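Odds and ends, kept out
Posted March 2025

I've been putting off the small stuff. The books went quickly and so did the winter coats, but the loose things that live in cups and old food containers have sat in the closet through two moves. I finally pulled out one batch and went through it.

Most of it has no set to go back to. The green-topped blocks came from the secondhand store on Kullgate, in a sandwich bag with the price written on it in marker. I bought them for the dots on the sides. I've never found out what game they belong to. I wrote to a shop called Silano that deals in old board game parts, and they wrote back that they didn't recognize them and that I should try a collectors' forum. I tried the forum. One reply, and it was a guess.

The thin red rods are easier. They came with Brimero, which we played a lot one summer and then lost the rules to. I remember that you laid a rod across two blocks and the next person had to do something about it, but not what the something was, or how anyone won. The box for that one fell apart years ago — the corners went first, then the lid — and the rest of the pieces were scattered among the other games.

Then there is the big red plastic piece. It is shiny, it has ridges at the part you'd hold, and it gets in the way of everything. It doesn't fit in any container I own. I had it in the bag to give away twice and took it out both times. For now it's going on the closet shelf by itself, flat, behind the puzzles.

The containers were the harder question. I tried clear zip bags first and didn't like them. They slide off each other and you end up with a heap. What worked better was giving each hard container one kind of thing. The box takes the blocks. The pink cup already has a blue handle sticking out of it and I left that alone, as it has been in there so long that I look for the two together. The oval one is too wide for the drawer, so it goes on the shelf with paper and pencils in it. The square one with the rounded corners gets the rods, set in diagonally.

I looked at the Warrier drawer dividers too. They were 13 dollars for a pack of 2 and too tall for my drawer, so I left them at the store.

One thing that helped was setting everything on a dark surface with the containers along the back. Pale things show up well on black. The white board made a good place for the small pieces, and the dots were easier to compare there than on the kitchen counter, where I always lose things against the pattern.
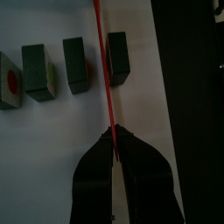
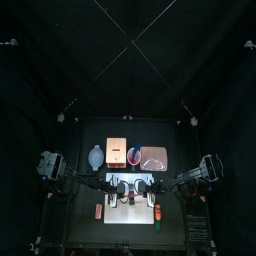
The row of containers, with the box next to the pink cup.
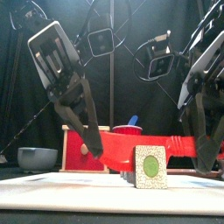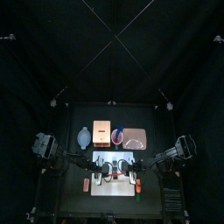 2 min read

If you know the blocks, please leave a comment. Green on top, speckled on the sides, with a red or green dot. I'd like to know how many make a full set before I give up on finding more.

The puzzles are next. I'm not going to check them for missing pieces, only tape the boxes shut and write the year on the end. After that it's the button jar, and I expect that will take me until May.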